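Thu 7 October

Staffing model, rota side. Picking up where I left off before the Hirano call, which ran over and ate the morning.

Leavers file from Cekside came in overnight. 458 rows, nursing only, no midwives, no bank staff. Columns moved again. "Band" is now where "site" used to be, so the import script put everybody on a ward called 5. Fixed by matching on header name instead of position. Should of done that in the first place.

Duplicates: 15. All people who left one post and were rehired into another inside the same hospital, so they show as a leaver and a starter. Do not count these as resignations. Do keep them somewhere, internal moves matter to the ward that loses the person even if HR thinks nothing happened. New flag, "internal", yes/no. Blank is not allowed.

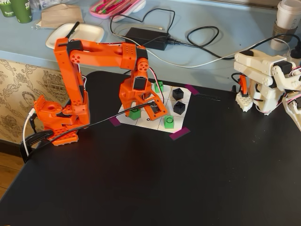 Reason for leaving is still the worst field. Free text, typed by whoever had the form that day. "Relocation" covers moving abroad, moving to the next town, and in one case moving to the clinic over the road. Can't split it after the fact. Asked Cekside if the exit form can have a tick box for "outside the country". They said the form belongs to payroll. Wrote to payroll. No answer yet.

Notice periods next. Model assumes everyone works their full notice. They don't, they take leave owed at the end, so the ward is short well before the leaving date on the form. Changed the vacancy start to last shift worked. Punedard keeps last shift in the roster system, Cekside doesn't, so for Cekside it's leaving date minus leave owed. Rough but better than before. Need to write this down properly in the readme or whoever runs it next will think it's a bug.
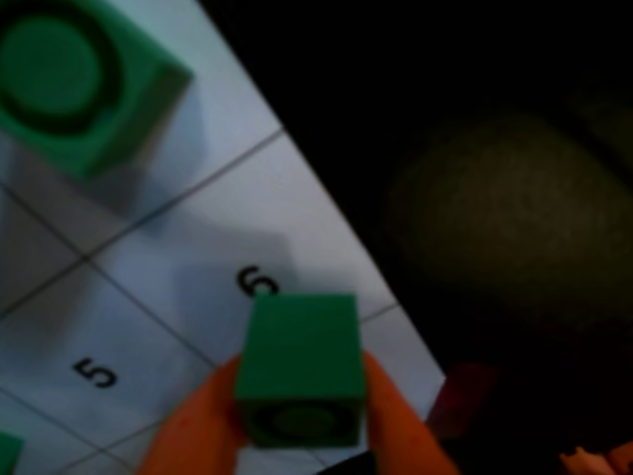

Night cover. Ran the Punedard wards with the new vacancy dates and the gaps on nights come out much worse than the monthly report shows. Makes sense, report averages days and nights together. Want a ward wall chart for the sisters' office they can read from the doorway, not another spreadsheet. Thinking plain grid, one cell per shift, big black numeral in each for nurses actually on. Like the printed sheet under the green cube, with the 6 and the 5, only with all our numbers the right way up for someone standing in front of it. Tried a version with colour as well. Too busy, and the ward printer is black only anyway. Colour dropped.

Font size: biggest that fits 2 weeks on one page. Tried 3, no good.

Things the chart must not do: show names, show sickness, show who is on notice. Shift, ward, number on, number needed. If number on is under number needed, thick border round the cell. That's it. 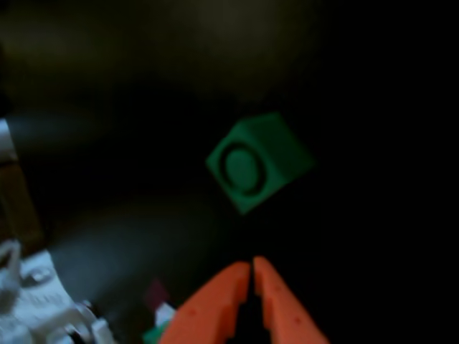
Agency hours still missing for Neltberg. Without them the site looks half empty on paper and it isn't, they lean on agency for most weekends. Do NOT send the Neltberg page out until that's in. Have put DRAFT across it in case somebody finds it in the shared folder.

Recruitment lag: currently a single fixed number for all bands, which I don't beleive. Theatre posts sit open far longer than general medicine. Split by specialty once there's enough data. For now left alone and noted in the assumptions tab.

Also the overseas starters. They count as in post from day one but can't take a full patient load until registration is through. Model needs a "supernumerary" state between vacant and filled. Half day's work, maybe more. Hirano already do this in theirs, ask for the logic.

To do
- chase payroll re exit form
- readme, last shift vs leaving date
- agency hours, Neltberg
- test print of chart on the actual ward printer, not ours
- rerun Cekside with internal moves taken out
- supernumerary state, start on a copy, not the live file

Old import script is in the archive folder. Don't use it.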